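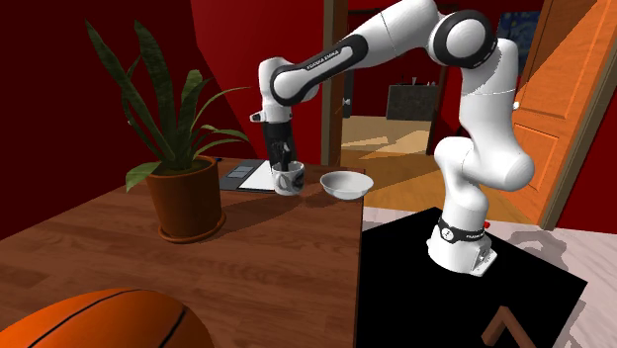 Puvcombe Water Users Association
Minutes, regular meeting, 8/16/23

Chair: Siham Chidiac. Quorum present. Called to order at 6 p.m.

1. Minutes of the previous meeting approved without changes.

2. Well levels. Static level at the Trullitz well is 184 feet, down 6 feet from the February reading. The level at the Tokholm well is unchanged. Monthly readings to continue at both sites.

3. Main replacement. Laaksonen submitted a revised bid for 120 feet of pipe on the east line. The bid includes trench backfill but excludes pavement repair. Motion to accept, subject to a written price for the pavement. Seconded, carried, one abstention.

4. Meters. 37 meters remain on manual read. The clerk asked that members clear brush from meter boxes before the next read. Notice to go out with the bills.

5. Rates. Discussion of the second tier threshold. No motion. Held over until the audit is received.

6. Public comment. One member reported low pressure on the upper road in the evening. Operator to log pressure at the hydrant for seven days and report back.

Adjourned 7:25 p.m.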